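Moving notes, mostly complaints

6 April 2021

OK so quick one, I have the van back at the rental place by six and half a sandwich to get through. We moved. That's the news. Hikthorpe to Birkari Street, which on the map is nothing, you could walk it with a dog, and it still ate the entire spring.

Didn't post for ages, sorry. Several of you emailed. Very kind. Not dead, just in boxes.

The old place. Seven years. I thought I'd be sad about it and then I found the mold behind the wardrobe and stopped being sad. Landlord says it's condensation. Landlord has been saying it's condensation through two winters and a dehumidifier that I paid for. Anyway his problem now, or the next person's, whoever you are, do not put a wardrobe on that wall.

New rent is $1,790. Yes. I know. My mother has already said everything you're about to say. It has a second room with a door that shuts, and water pressure, and a bakery under the building next door, so I've decided I can't do math this year.

Stuff I'd do different, in no order, typing fast:

Start with the kitchen. Everybody says leave the kitchen for last, you need it, you'll be cooking. I was not cooking. I was eating cereal out of a measuring jug. The kitchen took longer than all the other rooms put together and I did it at one in the morning wrapping glasses in pillowcases. Also found three potato peelers. I don't peel potatoes.

Write on the SIDE of the box. Not the top. The top is under another box. I knew this, I have known this from every move of my life, and I still wrote on the tops. In lovely handwriting too.

Don't pack the scissors. Don't pack the tape inside the box you're about to tape.

Books in small boxes. The guy from Yuen Removals picked one up from the hallway, put it down again and looked at me for a while. Didn't say a word. Fair enough. It had all the atlases in it. They were great by the way, Yuen, would use again, they wrapped the piano stool like it was a baby. No piano. Just the stool. Long story, it was my aunt's.

The internet. OMG. Skelura said they'd switch us over on the day, and then it was the day after, and then a person had to come out, and the person came out to the old address. I was on hold so long I learned the bass part to the music. If you're moving in May or so, call them right now, put this down, go call. I did get a credit on the bill at the end which I had to ask for twice. Ask twice.

Change of address: bank, doctor, car insurance, voter thing, library. I forgot the library. There's a book on hold for me in a building I don't go to anymore. Also forgot the dentist, but let's call that a mixed blessing.

Throwing things out. This is the part I wanted to write about properly and I've got maybe ten minutes left so here goes.

I'm a keeper. Not like on TV, you could see the floor, but I had a drawer of chargers for phones I don't own and a bag of good bags. And I'd figured that moving would force me to sort it all, that I'd stand there with each object and have a feeling and decide. Nope. First day, sure. I spent an hour on a shoebox of birthday cards and cried a bit and felt very grown up. By the last day I was tipping whole drawers into a box and writing MISC. I have over 37 years of habits to undo (do not do the arithmetic) and one weekend wasn't going to do it.

Aiman Oei came over to help, which meant she sat on the bed and held things up. Is this anything. Is this anything. It's a surprisingly good system! You have to answer out loud to another human being and you hear how silly you sound. "It's the lid for the blue thing." Where's the blue thing. "It broke." So the lid went. So did the fondue set, the skis that belonged to an ex, and a desk lamp I'd been going to rewire since before I lived there. She took the lamp home. She'll be going to rewire it for the next ten years, so that's nice for both of them.

What I kept that I had no business keeping: the good bags. A jar of buttons. All six of the ugly mugs from the old office, which I will defend, they hold a proper amount of coffee. The stool.

What I got rid of and miss already: the long-handled dustpan. Why. Why did I do that. I've been sweeping crouched down like a peasant in a painting and my back is wrecked.

The neighbors seem OK. One below plays trumpet, not well but not late. Woman across the hall left a note with the trash days on it and her wifi password for while ours was out, and I wanted to marry her a little. Need to bake something for her. Need to find the baking tin first. It'll be in MISC. Everything's in MISC.

First night I slept on the mattress on the floor with my coat on top becuase the duvet was in a box marked, on the top, bedding. Woke up at five with no idea which way the window was. I used to love that as a kid, at my grandparents, the few seconds where the room could be pointing in any direction. Lay there and listened to the bakery people dragging their shutters up. Then I needed to pee and walked into the door frame, so that was that.

Things left to do: curtains (the streetlight is basically in bed with me), the shelf in the hall, find a doctor who's taking people, pay the old gas bill, argue about the old gas bill. Hang the mirror. I've got the mirror leaning on the wall at the moment and it cuts me off at the neck, very good for morale.

Right, the van. I'll do a proper post with the floor plan when I've measured things, people asked about the second room and what its going to be. I don't know. A desk, and a bed for guests, if I can get a bed through that door. Aiman says I can't. We'll see.

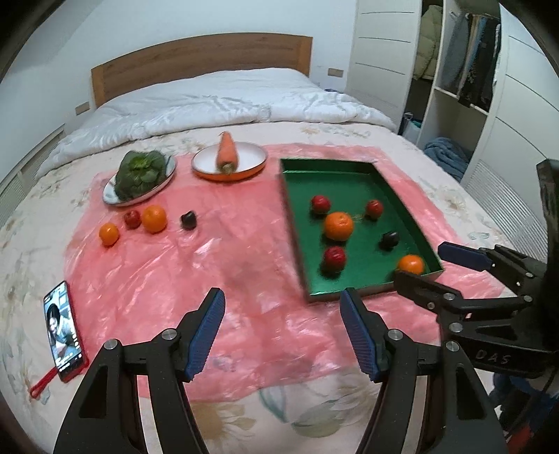

No. 37

Comments are open again, I think I fixed the spam thing. If you lent me a casserole dish at any point in the last few years, please say so, I have two that aren't mine. Next one will be shorter. Off to find the van keys.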